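Home | Food | Home & Garden | Travel | People | Subscribe

The Table I Almost Didn't Buy

Print this article | E-mail to a friend

I should say up front that I went to Stadumport for chairs. We had three decent ones and a stool at home, my sister's family was coming in June, and somebody was going to end up eating off their lap on the back steps. So chairs, that was the whole plan! I had measured the trunk of the car and everything.

Then I walked into Trerivside, the secondhand place down past the old ferry office, and there was this table. Pale wood, big plain top, a tag hanging off it with 300 written in green marker. I put my hand on it and kept walking. Then I went back and put my hand on it again (you know how that goes). I drove home with no chairs at all and called my husband from the driveway to ask how he felt about our old table, the wobbly one. He felt fine about it. I went back the next morning.

What got me was the grain. Our old table was painted, and before that I grew up with one of those glass tops where all you ever look at is your own knees, so I'd never spent much time looking at wood. Now I drink my coffee and follow the lines across. They run on a slant, soft tan on something lighter, and then over on one side they open up into these big lazy curves like the rings on a map of a hill. My nephew says it looks like sand after the tide goes out. He's 8, and he's right.

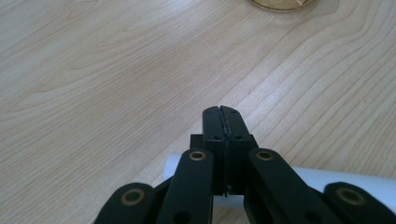
Pale grain on the tabletop, with the wider growth rings toward the right.

I wanted to know what I had, so I asked Severyn Stasiv to come over and take a look. He has been fixing furniture in a garage on Tolentino Street for longer than I've lived in this town, and he won't be rushed. He had his coat on the whole time. He crouched, he looked along the top with one eye shut, he knocked on it twice, and then he asked if there was any more of the plum cake.

"Maple, could be," he said finally. "Could be something else that wants to be maple." That's as much as I ever got out of him on the subject, and I've decided I don't mind.

He was a lot more definite about how to treat it. No spray polish, ever. A soft cloth, barely damp, then a dry one, and always going along the lines. He doesn't like a shiny table and he told me so at length. I had a can of gloss varnish waiting in the hall closet, which I quietly gave to my neighbor, and I got a jar of Sinent wax instead. It smells a bit like oranges. You put on much less than you think you need, wait 10 minutes, and rub until your arm complains.

The other thing I've learned is that a big table collects stuff. Keys, mail, the good scissors, whatever comes out of a pocket. I used to clear it all off every night and get cross about it. These days I clear it before supper and let it fill up again after, and we're all easier to live with.

I did go back for the chairs, by the way. Trerivside had four that nearly match, and I got them for 53 dollars because one has a split in the seat. Severyn has it in his garage now. He says he'll get to it.

Print this article | E-mail to a friend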